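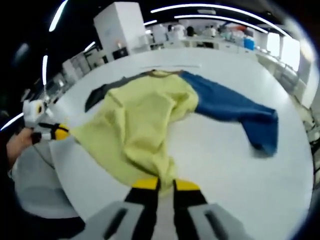
Do I have to sort laundry before I fold it?
Sorting first is worth it if you've got more than a handful of things, and it takes about as long as finding a matching sock. For three shirts, just fold them.

OK, so that's the question I get most, and now that it's out of the way we can get to the fun part. (I think folding is fun. My family has opinions about this.) What I want to show you is how I take a heap of clean clothes on a table and get it into drawers without the whole thing turning into a second heap on a chair.

I fold on a table, always. I used to do it on the bed and my back hated me for it. A round table works great if that's what you have, you just work from the edge nearest you and turn the clothes instead of walking around. Wipe it down first, let it dry, and dump everything in the middle.

Start with whatever is on top

Don't dig! Pulling a pair of jeans out from under a shirt drags the shirt along with it, and then you've got a twisted shirt on the floor. Take the top thing by two points, lift it straight up, give it one good shake and lay it to the side, flat. If two pieces are overlapping at the waistband or collar, that's usually where they're snagged, so lift there slowly. Zippers love to grab knits.

I make three little stacks as I go: tops, bottoms, and small stuff. Dark and light can go together at this point, everything is clean.

Folding a top with sleeves

1. Lay it face down and smooth it from the middle out with the side of your hand.
2. Fold one side in toward the center, about a third of the way across, and lay the sleeve straight down along the fold.
3. Same thing on the other side. You want a long rectangle.
4. Fold the bottom up to just short of the neckline.
5. Fold it once more if it's going on a shelf, or in thirds if it's going to stand up in a drawer.

Soft, slouchy fabric is the annoying kind. It slides around and the sleeves never stay where you put them. My friend Domnica Mihăilă taught me to press down on each fold with a flat palm and count to 2 before letting go, and I laughed at her, and now I do it every single time.

Folding jeans

Zip them up and button them. Lay one leg on top of the other so the back pockets face out, and pull the cuffs until they line up (cuffs dry rumpled, so run your thumb along the hem). There's a little triangle that sticks out at the seat, tuck that in. Then bring the cuffs up to the waistband, fold in half again, done. If you like them standing up in a drawer, fold that last part in thirds instead.

I hang one pair, the dressy ones, and fold the rest. Denim doesn't mind.

Drawers

Mine are deep, so I stand everything on its folded edge like file folders. I bought two dividers from Pellow in July and they're fine, although cut-down shoeboxes did the same job for years. Don't pack a drawer so tight that you have to yank, or the shirts on either side come out too and you're refolding all three.

A few things people have written in about

Gergely Sárközi asked whether you can fold straight from the dryer. Sure, and knits come out smoother that way, but give jeans a few minutes to cool off, the button gets hot enough to make you yelp.

Somebody else wanted to know about sprays. I keep a bottle of plain water by the table and mist the creases, then smooth with my hand. The scented one I tried, Floltora, smelled nice for an afternoon and I never bought it again.

And if you run out of steam halfway, finish the stack you're on and put that one away before you quit. The other two can wait on the table until after dinner. Mine usually do.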